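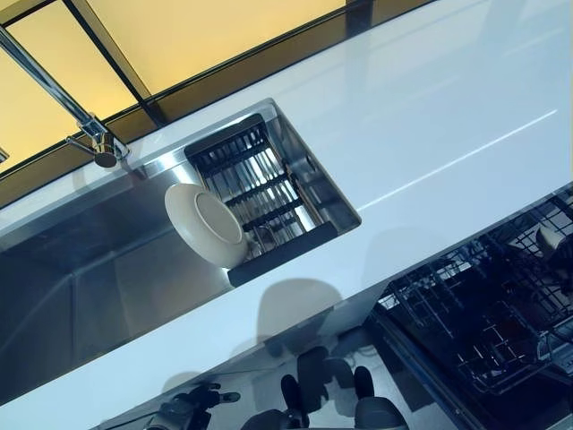

Figure 4. Sink with black drying rack in place.

Section 4: Connecting the Tivatik under-sink water filter

Shut the cold water valve before you start. Leave the hot side open.

1. Open the cold faucet and let the line drain into the sink.
2. Put a towel and a shallow pan under the valve.
3. Loosen the supply nut with a wrench. Hold the valve body with your other hand.
4. Thread the Angate tee onto the valve by hand, then tighten it 2 more quarter turns.

Caution: Do not use pipe tape on the compression side of the tee. Tape there will cause a slow leak. 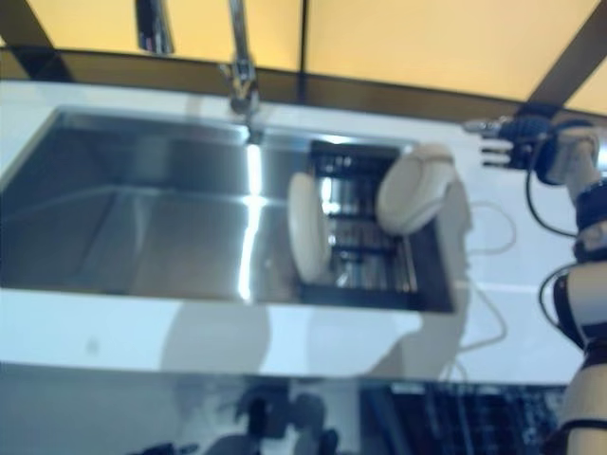
Figure 5. Two plates upright in the right compartment.

5. Mount the bracket on the cabinet wall — leave 18 inches of clear tubing so the housing can be lifted out.
6. Push each tube into its fitting until it stops. Pull back lightly to check the hold.
7. Open the valve slowly and check every joint.

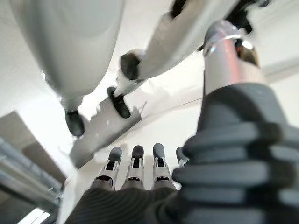
Reading time for this section: 2 min

8. Run cold water for five minutes to flush carbon dust from the cartridge. Do not drink this water.
9. Write the install date on the housing label.

Note: Replace the cartridge after 600 gallons. Order part 962. Older housings take the same part but need a new O-ring.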